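Brarnlow firm's smart lock offer leaves tenants with questions

October 2023

A Brarnlow lock company says it will swap out the front door locks of 300 rental homes for keypad models at no charge to tenants. Some of the people who live in those homes would like to know what the catch is.

Prudusik Security, which moved into its Ustcombe Street workshop in May, has signed a deal with two of the town's property managers. Under the deal, old deadbolts come out and a battery-powered keypad goes in. Owners pay $62 a door for the fitting. After that there is a monthly fee for the app, and the company would not say how much it is or how long the price will hold.

The flyer that went into letterboxes promises "total peace of mind" and "an end to lockouts". It says less about what happens when the batteries go flat. Asked about this, a company spokesperson said the keypad gives plenty of warning and a technician can be sent out at any hour. The same flyer puts the call-out desk's hours at seven in the morning to nine at night. The spokesperson said that was being fixed at the printer.

Lorraine Dawber has rented on Pawłowska Street for eleven years and has already told her property manager she would prefer to keep her key.

"I've got a lock that works. I put the key in, I turn it, the door opens," she said. "Now I'm told a company I never picked will have a record of when I come and go. I asked who gets to look at it and the girl on the phone said she'd have to get back to me. That was a fortnight ago."

The record she is talking about is real enough. Each keypad logs every code that is entered, with the time. Prudusik says the log is there for the tenant's own safety and that landlords cannot see it "as a matter of course". It did not explain when they could. The agreement given to owners, a copy of which was shown to this site, has one line on the subject and leaves the details to "company policy". The policy is not attached.
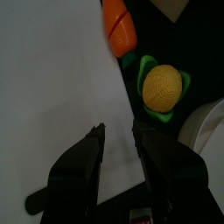
There is also the matter of the old locks. Most are decent hardware, and an independent locksmith who looked over the list of models for us said many had years left in them. A fresh set of pins and new keys would deal with the usual worry, an old tenant who never handed back a spare, for less than the fitting fee and with nothing to pay each month. He asked not to be named as he does some work for one of the managers.

Prudusik says its keypads have been tested against forced entry. It sent a two-page summary of the results, prepared by its own staff. A request for the full report had not been answered by the time this was posted.

Neither property manager would say whether tenants can refuse. One said that "most people are very excited". The other sent a link to the flyer.

Fitting is due to start at the north end of Pawłowska Street next month. Ms Dawber says she will be home that day – and her door will be locked.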